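Steretti Steel-Lined Work Gloves
Last updated: September

Steretti says these gloves will last "a working lifetime." We sell them, and we don't believe that. A working lifetime is a long time, and the palm is still leather. What we can tell you is how they compare with the other two pairs on our shelf, and where we think the money is wasted.

The glove is a cowhide palm with a knit steel liner sewn in at the fingers and the heel of the hand. The liner stops at the knuckles. The hang tag shows a picture that makes it look like the steel goes all the way around, and several customers have bought them on that basis and brought them back. If you need protection on the back of the hand, buy the Lanz instead. It costs less and it's uglier.

Sizing
They run small. Steretti's chart says to measure across the palm and pick your number, but the chart seems to have been drawn up before the liner went in. Go up one size. If you're between sizes, go up 2 and put up with the loose cuff for a while. Leather gives. Steel doesn't.

Cut rating
The maker claims the fingers held up for 1,000 passes of a blade. It doesn't say what blade, how hard it was pressed, or what "held up" means. We asked and were sent the same brochure again. Treat these as decent gloves for sheet metal edges, broken tile and wire ends. Don't use them around a table saw or a drill press, where any glove can get pulled in.

Grip
Good on dry lumber and pipe. Poor on anything oily, whatever the box says about "all-condition traction." The Junon pair has a rubber dip on the fingertips and does much better here, though the rubber starts to peel if you leave them on a dashboard all summer.

Small parts are another matter. You will not pick up a washer in these, or start a nut by hand, or fish the right bit out from under a pile of wrenches without taking one glove off. 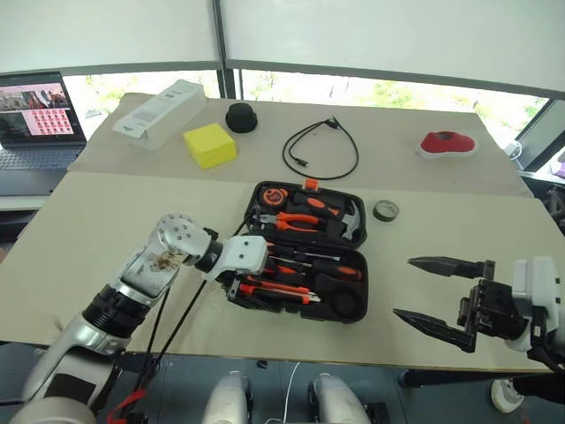

Care is simple. Brush them off, let them dry away from a heater, and rub in a little leather conditioner when the palms get stiff. Steretti would like you to buy its own conditioner, sold under the Zindex name. We've tried it next to plain saddle soap and an ordinary leather cream and couldn't tell the difference, so we don't stock it.

Warranty
Covers the stitching for 3 months. It does not cover the leather, the liner or "normal use," and we'd like to know what else anyone does with a glove.

Sold in pairs only. Returns accepted if unworn, tags on. For bulk orders ask for Ida Ackermann at the counter.

14 comments | 6 shares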